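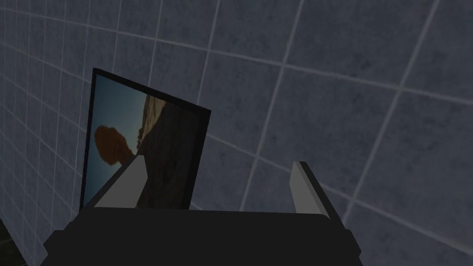

*Jaws open, holding nothing. Rock photo for company.*

1/ Simulated Jidau cell, November upkeep. The Trallow gripper model was closing 2 mm off center, so tonight I'm fixing the finger offsets. You'd think virtual steel wouldn't wear. It doesn't. I typed it wrong.

2/ New offsets in, 20 open/close cycles queued. Run 273 is the old baseline – please don't delete it again, me. 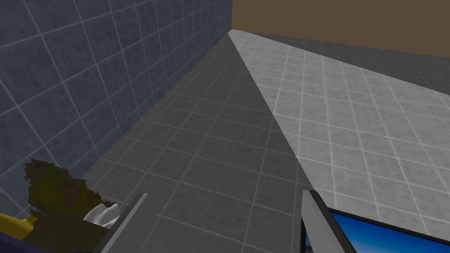

*Same cell, fingers wide, clutter lower left.*

3/ Next up: finger friction. The config file is 1690 lines and I trust maybe the first page.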